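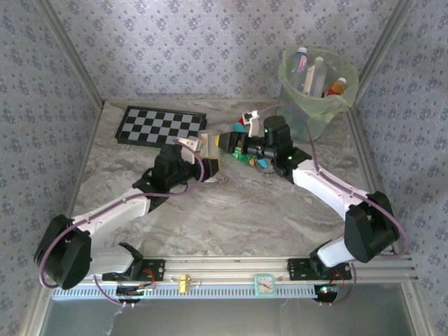
Both arms over the table, checkered board at the back left, bin in the back right corner.

Subject: Re: [teleop] Table clearing demos, which arm takes the bin?

Hi all,

Answers to the questions from this morning, quoted below.

> We have 41 demonstrations of table clearing so far and the
> operators at Wallau don't agree on which arm should do the
> throwing away. Some pass everything to the right arm, some reach
> across with the left. Does it matter for training? Also, should
> we keep the episodes where somebody drops a piece and picks it up
> again?
>
> Kurniawati Menon

It matters. With the bin at the back right, please use the right arm for anything that goes in it. If an item starts on the left side, pick it up with the left gripper, bring it to the middle and hand it over. Reaching across with the left means the two wrists get close, and we had one collision at Grellmont that bent a camera bracket. We lost an afternoon to recalibrating.

Keep the drops. Label them "recovery" in the notes field and don't trim them. Do throw out any episode where the operator let go of the leader arms partway through, even if the task got finished. Episode 1879 on the Mercado share is one of those and should come out.

Wrappers are the hard part. Close the gripper slowly and wait a moment before lifting. Most of the bad grasps I've looked at come from people lifting while the fingers are still moving. The follower lags the leader a little and you can't feel that in your hands, so watch the wrist view.

The board stays on the table. It is not trash, and the policy needs to see it left alone. Shift it a little between episodes.

Target is still 100 good episodes before we train. Please swap operators every 5 episodes so we don't end up with one person's habits.

The Trasteck cable order is a separate thread, I'll reply there.

Related threads
Re: Leader arm drifts after homing
Wrist camera exposure settings
Trasteck cable order, May
Notes field: agreed labels
Moving old episodes to the Mercado share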